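About us

Stomemden writes and maintains working rules for hand-held gripper recording and for small robot cells. We were set up as the standards desk of Bañez, a workshop that builds test benches, and became a separate company when more of our requests were coming from outside the workshop than from inside it. We do not build robots and we do not sell parts. Our output is documents, checks against those documents, and short courses for the people who have to follow them.

What we cover

Our main text is the Bench Practice Rules, now in its second edition. It applies to any table-top task in which a person operates a gripper by hand to record how the task is done, and to the later stage in which a robot arm repeats it. The rules are grouped under table, tool, objects, operator and record. Each rule has a number, a requirement, a method of checking and a note saying who signs for it. Where a rule cannot be checked at the bench it is moved to the annex and marked as advice.

A second text, the Shared Cell Code, deals with robot arms that work in the same room as people. It sets out access, stop controls, speed limits during set-up and the handover between shifts. It is meant to be read alongside the law and the maker's manual and does not replace either of them.

How a rule is made

A proposal can come from any site that uses our texts. It has to state the fault it is meant to prevent and give at least 2 cases where that fault occurred. We draft the wording, send it out for comment and try it at a bench for 40 sessions before it is adopted. The trial log is kept with the rule and can be read on request. Rules that produce no findings over a full review period are looked at again and may be withdrawn. The first edition had a rule on the colour of table tops which went this way.

The review period runs from March to March. Changes in between are limited to corrections of wording and are listed on the change sheet.

Tool and table

Most questions we receive concern finger pads. The rules ask for the pads to be inspected at the start of each session and for their state to be entered in the record as one of four grades: new, worn, frayed or replace. Frayed pads may stay in use if the fabric is still firmly fixed across the whole contact face. A change of pad in the middle of a session closes that session and opens a new one, even if the objects on the table are the same.

Marks and scratches on the table top are permitted. They are not to be cleaned off or added to during a session. Objects are set out before recording starts, and the gripper is open and empty at that point.

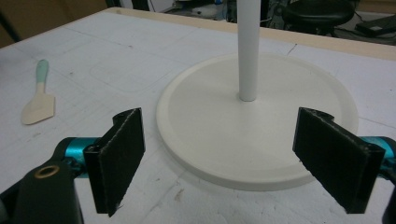
Josué Arruda wrote to us that the open-and-empty rule costs his site time, as his operators would prefer to start with the first object already held, and he asked whether the rule could be relaxed for tasks with only one or two objects. We put this to the other sites. The rule was kept, with a new clause (3.7) allowing a held start where the task itself is a handover. He has since replied that the clause covers most of his cases and that he would still like the rest looked at in the next review.

Who uses our texts

The Bench Practice Rules are in use at over 100 benches. The largest user is Bunine, which runs its own internal checks and sends us the results each quarter. Moment, a training provider, teaches the operator section as part of its technician course under an agreement with us. Smaller users are mostly college laboratories and repair workshops with a single bench.

Checks and courses

A site check takes one working day. We look at the bench, watch a session from set-up to close, and read a sample of the records. The report lists each rule as met, not met or not applicable, with the evidence for it. Sites have 400 working hours of bench time in which to put right anything not met, after which the item is checked again. We do not issue badges or plaques.

Courses are held at our own bench or at yours. Operators take the half-day course, which starts at 9.30 am. Staff who sign for rules take the full day. Both include a written check on the current edition.

Requests for the texts, for a check or for a place on a course should go to the standards desk through the contact form. Please give the edition number you are working from.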